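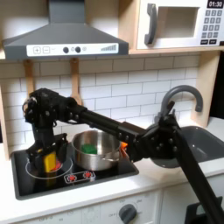 *Minutes taken by Jana Rieger, Warkance Play Library, 7/4/01*

Present: Ankica Angelovski (chair), Jörg Hinrichs, Hannelore Stüber, Jana Rieger

Apologies: Benedikt Voß, who sent written comments on the play kitchen. They are noted under the items they belong to.

## Minutes of the last meeting

Read and accepted with one correction. The shelf paper was bought by Hannelore, not by Jörg, and she has been paid back.

## Play kitchen: where it stands

Ankica opened the item. Most of the discussion at the last meeting was about whether the kitchen should go out on loan or stay in the front room. Jörg has since measured the van and says the unit would only fit with the side post off. He doesn't want to take it apart and put it back together for every loan. Benedikt wrote that the microwave would be the first thing to get knocked off its shelf.

Hannelore said the Faltard group had asked for it for September and would be disappointed. Ankica will write to them and offer a visit to us instead. They have 18 children, so it would have to be two visits.

Agreed: the play kitchen stays in the front room and is marked "not for loan" in the catalog.

## Pots and play food

Hannelore reported on the loose pieces. The metal pots are holding up well. She would like them kept with the kitchen and taken out of the general cookware box, where they get mixed up with the camping set and go home with the wrong family. Jörg asked if they show fingerprints. Hannelore said yes, all the time, and a dry cloth is enough.

The play food took longer. At present the carrot is signed in and out with the vegetable basket, but children always want it at the stove, and it ends up on the counter or in the sink whatever the label says. Ankica suggested giving up on the basket as a separate item.

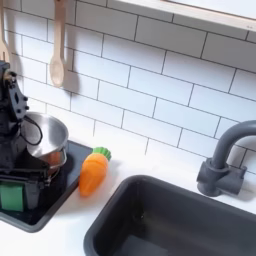
Jörg was against this at first. The basket is borrowed more than anything else on that wall and he thought families would notice if it went. Hannelore pointed out that we have a second one from the Quispe donation, still in its bag in the back cupboard, and that it could go on the loan shelf as it is. Jörg was satisfied with that, provided somebody checks it for small parts first.

There was a question about whether the fruit should move as well. Left for next time, as Benedikt has the list.

Agreed:

- The pots stay with the kitchen and come off the cookware card.
- The carrot and the other vegetables now in use become part of the kitchen.
- Hannelore checks the Quispe basket and writes a new card for it.

## Cleaning

Jana had been asked to write down what gets done at closing. Her draft was read out and changed as follows:

1. Take everything out of the sink and wipe the basin.
2. Wipe the white countertop with a damp cloth. No scouring powder.
3. Wipe the black stovetop last, with the dry cloth. It shows every streak.
4. Put the pot back on the stovetop with its handle to the front.
5. Hang up the wooden spoon and the slotted spatula by the tiles.

Benedikt asked in his note for a line about the range hood, as dust gathers on top of it. Ankica thought once a month would do for that. Hannelore wanted the microwave keypad added too, and this was put with the hood under monthly jobs.

Jörg said the wooden utensils should not be left to soak. The old rolling pin split after a weekend in the dish tub and he does not want to buy another. A sentence on this will go at the foot of the sheet.

Agreed: Jana types up the sheet with these changes and tapes it inside the cupboard door. Three copies, with the spares in the desk.

## Backsplash and counter

Ankica asked whether anything on the unit itself needed attention before summer. Jörg had gone over it with a lamp. He found nothing loose in the shelf or the side panels. He would like to run a bead of clear sealant along the back of the counter, where crumbs and modeling dough collect under the tiles, and he has half a tube left from the bathroom.

Hannelore asked for the grout lines to be left alone. She tried whitening a patch on the old board and it came out worse than before.

The old idea of putting hooks on the tiles for aprons came up again. Jana said the children pull on anything at that height. Aprons stay on the pegs by the door.

Agreed: Jörg does the sealant on a closed day. No hooks.

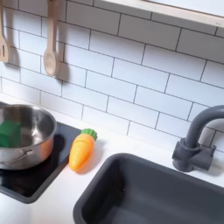
## Spending

There is $200 set aside for the front room this year and none of it has been used. Requests so far:

- A new mat for in front of the kitchen. The present one curls at the corner by the door.
- Two aprons in the small size.
- A storage tub with a lid from Arov, to replace the cracked one.

Jörg will get a price for the mat. The aprons and tub can be bought without coming back to the meeting.

## Other business

The key to the back cupboard sticks. Ankica has the spare.

Next meeting in September, same room. Benedikt to bring the fruit list.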